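Brornine puts its marriage-law helpline on a shorter number, and keeps it awake at night

FOR IMMEDIATE RELEASE

Brornine, the legal aid group that has spent five years explaining marriage law to people who would prefer never to have needed it, will open an overnight helpline in February for teenagers and young adults being pushed into a wedding they did not choose. The line is called Skundo. It will run from 9 p.m. to 6 a.m., those being the hours when our daytime office has traditionally offered callers eleven bars of flute music and a request to try again in the morning.

Last year our daytime line took 279 calls about marriages that had been arranged without much input from one of the two people getting married. A fair number came in during somebody's lunch break, from a parking lot or a school bathroom. The messages left after closing time were shorter, and when we called back, a parent often picked up. We would like to say we saw the flaw in this system right away. We saw it in year four.

"A family can plan a wedding in one weekend," said Nelli Laitinen, director of Brornine. "We had a contact form that took longer than that. I filled it out myself as a test and I gave up at the second drop-down menu."

The form has been retired. Callers to Skundo will reach a trained adviser who can explain the law on age and consent, help find a safe place to stay, and arrange a meeting with a lawyer. They won't be asked for a last name, a reference number, or how they heard about us.

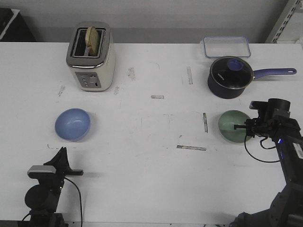

Can a friend or a teacher call on someone's behalf?

Friends, teachers, cousins and neighbors are all welcome to call. The adviser will talk through what the caller has seen or heard and what can be done safely, and will not contact the young person or the family unless there is an immediate danger. Callers who turn out to be wrong will not be scolded. We have been wrong ourselves, sometimes in writing.

Skundo's first year is paid for by the Gajewski Fund, which asked for a detailed budget and then, unusually in our experience, read it. The fund queried our spending on coffee and let it stand. The phone system comes from Ikadard, whose engineers have made the number appear on a caller's phone log as an ordinary local one. They also removed the flute music, at our request and with visible relief.

Brornine will print 500 wallet cards for school counselors and another 500 for clinics. The cards carry the number and nothing else, on the advice of former clients who reviewed our first design. That design had a sunrise on it, along with the words "forced marriage" in large purple letters, and they asked us politely where exactly a girl was supposed to keep it. 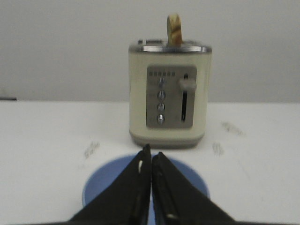 The same former clients rewrote the advisers' opening script, cutting it from a page and a half to "Hi, are you safe to talk?" They also struck out the word "journey" everywhere it appeared, and it appeared a lot. Three of them will help train the next group of advisers this spring, and they will be paid for it.

Counselors and clinic managers can request cards through the Brornine office during the day. Reporters are asked to use the press desk and leave the overnight line free. Laitinen is available for interviews after 10 a.m., and would like it known that she will not be answering before then.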